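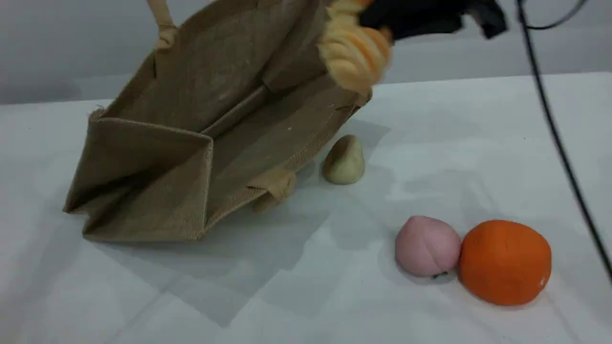

How to clean a jute bag without wrecking it

Most advice on jute bags tells you to put them through a cool wash. I tried that with a Pendolham tote in February and got back something the shape of a pancake, with a tide line up one side. I wouldn't do it again.

Start dry. Tip the bag over, shake out the corners, then go along the inside seams with a stiff brush. Grit settles there, and so does anything crumbly you carried home.

For a mark, mix a teaspoon of dish soap into 400 ml of cold water. Dip a cloth, wring it hard, and dab. Don't rub, or the weave goes fuzzy. Try a hidden spot first. Herkness sells a spray for natural fibers that is supposed to lift anything; on my coffee stain it did what the soap did, for a lot more money.

Clay or wax: leave it to harden, flake it off with a spoon, and brush again. Skip the hair dryer trick.

Cotton handles can take more water than the body. Keep it off the stitching at the rim.

Dry the bag open, out of the sun, for at least 6 hours. Stuff it with a towel if the sides have gone soft. As for ironing the panels flat, 10 minutes of work bought me one afternoon of crispness.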